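Clearing out the paper pile, finally

April 8, 2026

Quick one today, I have a train to Hamley at noon and no bag packed. But I said I'd write up the paper thing so here goes.

Since January I've been letting the mail land wherever. Chair, windowsill, top of the fridge. Then the Mekitz water bill went to a second notice and I'd had enough. Took two evenings. Mostly sorting, some swearing. 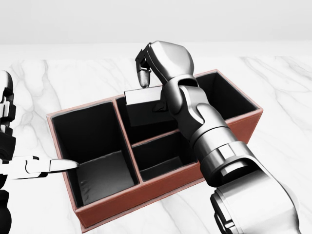
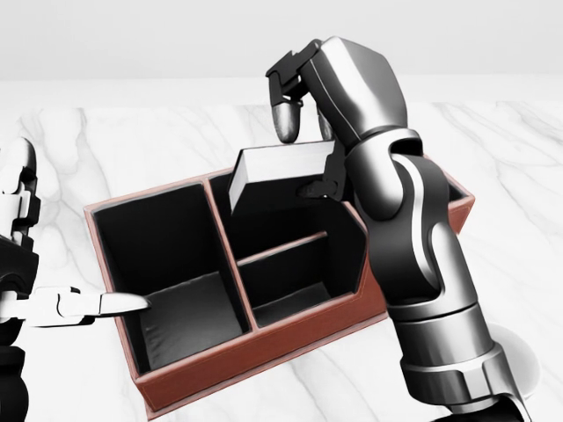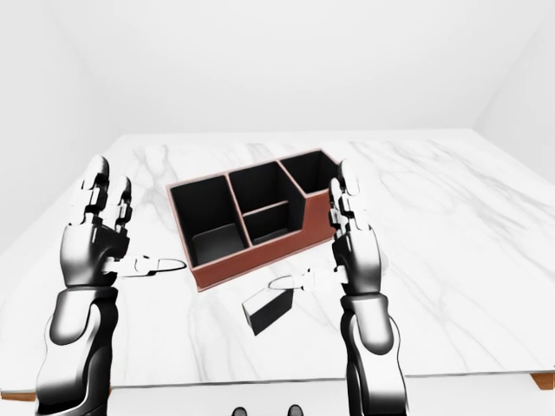
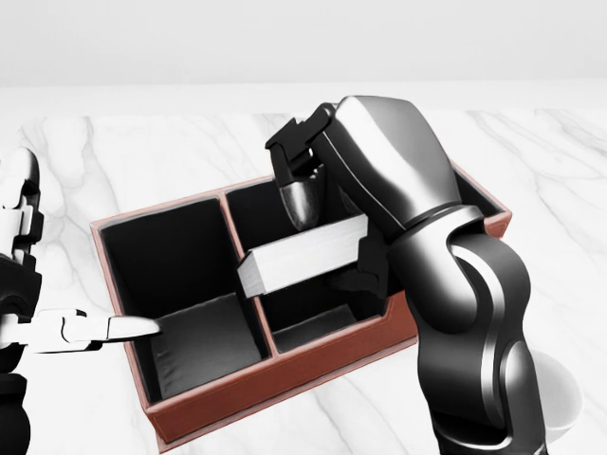

Reddish-brown desk organizer on white marble. I do like that color.

What I threw out

More than I expected. Envelopes, obviously. Takeout menus. Every manual for a thing I no longer own – the old Plasus kettle had two, one of them in Dutch. Pay stubs from the job before the job before this one (shredded, not tossed). Birthday cards were harder. Kept the ones with real writing in them and let go of the ones with just a name at the bottom.

Receipts I was stricter with. If it's faded so bad you can't read it, it's not a receipt, it's a strip of paper.

What I kept

Taxes, lease, car stuff, anything medical. Warranty cards if the warranty is still running. Teh passport, which was inside a cookbook. Don't ask me which recipe, something with lentils.

All of it went into four folders. I tried more folders last time and spent ages deciding if the dentist was Health or Bills. Now it's Home, Money, Health, Car. Dentist is Health. Done.

How mail works now

It gets opened standing up, by the door, coat still on. Junk goes straight in the recycling. If it needs doing it goes in my work bag, becuase I always empty that on Sundays. If it just needs keeping, folder.

Been doing it two weeks. Missed a couple of days when I had that cold, caught up in one go, not a big deal.

Still to do

– switch the Nasr account to paperless, their site kept logging me out
– call about the second water notice, I paid it but it still shows as due
– photos. The whole shoebox. Not this month
– find out how long you keep old leases?? If you know, leave a comment

OK. Socks, charger, sandwich. Back Monday, will try and answer comments from the train if the wifi holds.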